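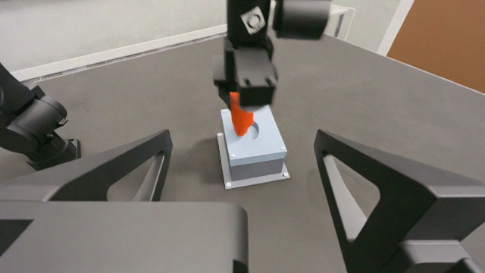
I bought the Drendik medicine safe in April 2022, after a break-in two doors down where the only thing taken was a bag of prescription painkillers. My father is on strong opioids for his back and we had been keeping them in a kitchen drawer. The safe has had daily use ever since.

It is a small steel box with a keypad and two override keys, sold by Firkavance for £230. You bolt it to a wall or the inside of a cupboard. The fixings supplied are for brick, so I had to buy different ones for our plasterboard.
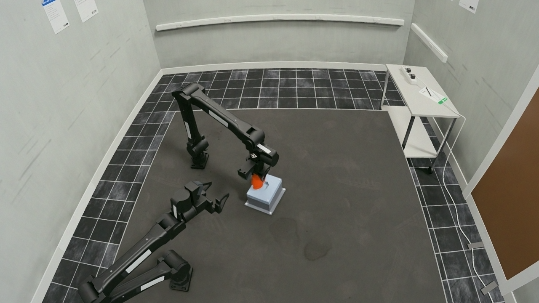

## Lock and log

The keypad takes a code of 6 digits. It locks you out for a few minutes after repeated wrong tries, and my father managed this twice in the first week. The buttons are large enough for him to read without his glasses.

The part I paid extra for is the log. The safe stores the last 300 openings with the time of each one, and you read them by scrolling through a small screen inside the door. It works, but it is slow, and there is no way to copy the list off. If you ever had to show the police when tablets went missing, you would be writing it out by hand.

Our pharmacist, Kadir Yüksel, suggested keeping a paper tally of the tablets as well. The log tells you the door was opened and nothing about what was taken out.

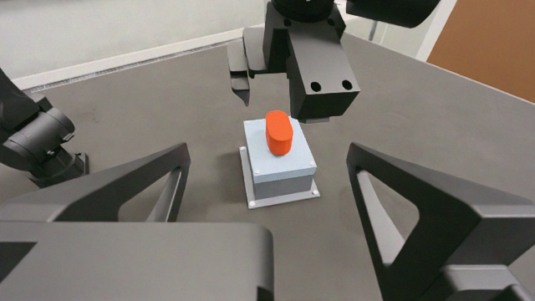
Battery life is fair. The first set lasted until May of the following year, and the low battery beep starts early enough to do something about it. The override keys are thin and I would keep them well away from the house.

The shelf is too shallow for liquid bottles, so those have to lie down. I'd still buy it again for tablets and patches. For anything bulkier, look at the larger model.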